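Notebook, Praltau line, conveyor sort
29 Oct 2021

Continued from the previous entry. Open item was whether the belt station can take over returns sorting from the bench, and whether the same setup says anything useful for the laundry and dish tasks that Merrick keeps asking for.

Belt speed left at the low setting all day. Pick height re-taught twice in the morning. The first value came from the old belt, which sat lower between the rails, and the fingers were pressing into the surface on every third or fourth part. Raised the approach point and slowed the last stretch of the descent. Pressing stopped. Cycle time got worse, as expected, and I have not tried to win it back.

Stavros ran the rigid parts (caps, small boxes, the short brackets from Darnmont). 1,000 attempts, 945 placed in the correct bin without help. Of the misses, 28 were slips after a good grasp, nearly all on the glossy caps. The rest were bad grasps or no grasp. He logged the slips separately and wants to try softer finger pads before touching the force setting. Agreed.

Soft goods are a different matter. Folded cloths present a usable edge only when they arrive fold first. Turned the other way, the fingers close on the top layer and the cloth opens out on the lift. Bagged items: the bag comes up, the contents lag behind, and the wrist camera loses the outline. I stopped the soft goods run early and did not compute a rate. It would only measure how neatly we fed the belt. 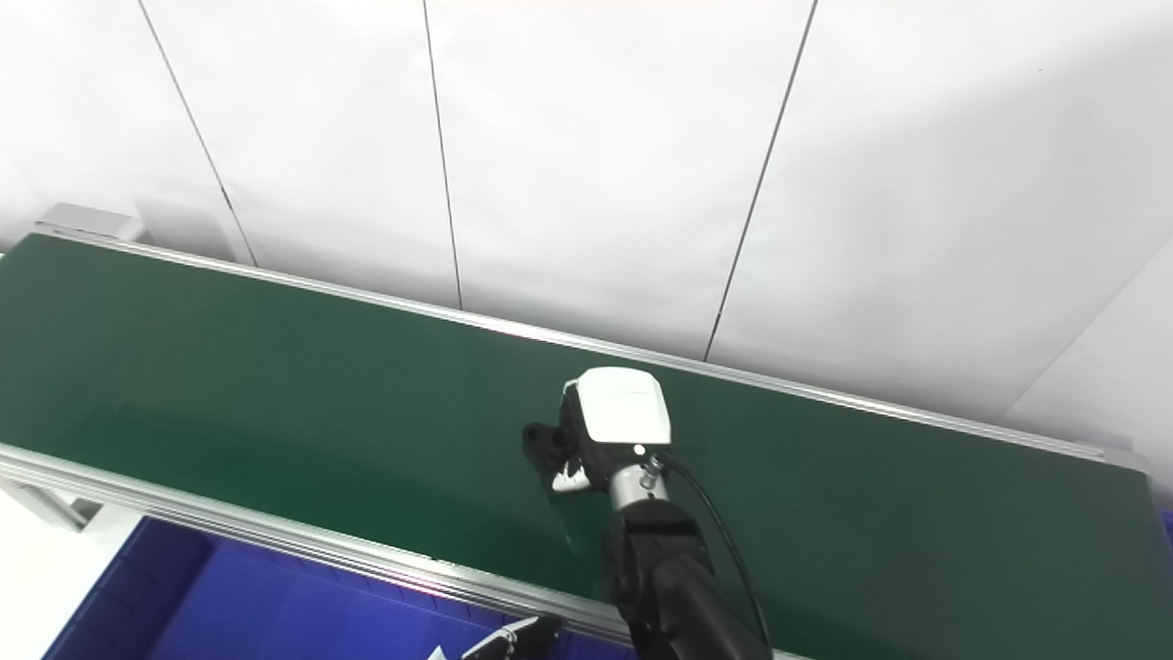 Can a machine do this job on the shop floor yet?

For rigid parts of known size on a slow belt, it can do most of the shift with a person checking in. For cloth, bags and anything tangled, a person is still faster and drops less, and the same limit applies to laundry at home.

Pieter disagrees on the second half. His view is that household work is slow anyway and a robot can take all afternoon over a basket of towels if it finishes. My objection is recovery. On the belt, a missed part runs to the end and gets handled there. In a kitchen or a laundry room a dropped item stays where it fell, often under or behind something, and every later step assumes it isn't there. We have no recovery routine that copes with that. The Mollitura planner retries the same grasp from the same side and then stops.

Cable strain: checked slack with the wrist turned to its far limit. Acceptable, but re-tie before the long run.

To do:
Finger pads, two hardnesses, Stavros.
Retry from a second approach angle, me.
Feed cloths in random orientation and log orientation with each attempt, Pieter.
Long run of 4,000 rigid picks in November, same speed, no re-teaching in between.
Ask Merrick which household items they want first. The list they sent has "general tidying" on it and I can't test that.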